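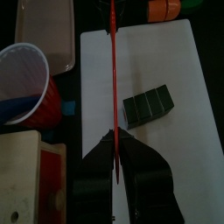 The stationery and games cupboard in our household has been under review since February, and this entry records the conclusions reached for the table set. Readers of the earlier entries will recall that the kitchen drawers and the linen shelf were dealt with first. The table set was left until last, as it is the most used and the least well kept.

The set, as it now stands, consists of the white board, the sticks, the blocks and the cups. It is used for building and sorting games after supper and, on wet afternoons, for rather longer. Nothing in it is expensive. Several of the pieces came from a mixed lot bought through Slaoui, the household goods dealer, and the remainder has been gathered from relatives over the years.

The board serves as the working surface. A pale board shows up every colour placed on it, and a player seated at the far end of the table can tell a dark green block from a black one, even under the poor lamp in our dining room. My sister-in-law, Nabila El Sherbiny, has argued for a cloth in its place. A cloth was tried for one evening and withdrawn. The sticks rolled into its folds and the longer blocks would not lie flat.

With regard to the blocks, the four-segment bar remains the most useful piece. It is long enough to bridge a gap and short enough for a child to hold comfortably. The lines between the segments allow it to be used as a simple measure, and our younger players have adopted the bar as their official unit. By their survey, the bread bin is three bars wide.

The red sticks are to be kept upright in a cup when a game is finished, with the tapered end down. The previous arrangement, in which they were laid loose in the drawer, led to repeated losses behind the runners. Red plastic cups with a white interior have been adopted for this purpose. The ribbed side gives a reasonable grip to small hands, and the white inside makes it plain whether anything has been left at the bottom. A taller storage tube from Plullo was also considered. It was found to tip over whenever the drawer was opened, and has been passed to Doaa Abou Zeid for her knitting needles — a use to which it is well suited.

Cleaning is carried out with warm water and a soft cloth. The board is dried standing on its edge and returned to the shelf below the tablecloths.

One matter remains open. The lid of the old games box no longer closes, and a replacement box of the correct depth has yet to be found. Suggestions may be left in the comments.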